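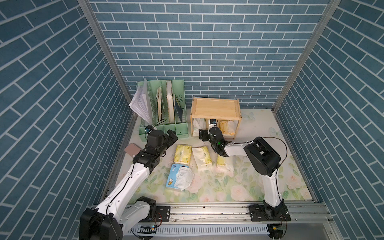
Two arms at a sorting cell, with tissue packs on the mat and under the small shelf.

About Dondico

Dondico writes and checks working rules for small robot cells. Mwende Owino and Hamish Kerr started the firm, and 5 of us now work here.

Our cell handbook has 41 rules. Most are plain: fix both bases to the same rail, agree which arm moves first where their reach overlaps, keep hands out while the power is on. Joyce Waweru looks after the text and Hamisi Rashidi tries each change at the bench before it goes in.

The current issue is dated 10/24/18. We review it every March.

Colleges may copy the handbook free of charge. Firms pay a yearly fee, which includes one site visit by Valentin Charpentier.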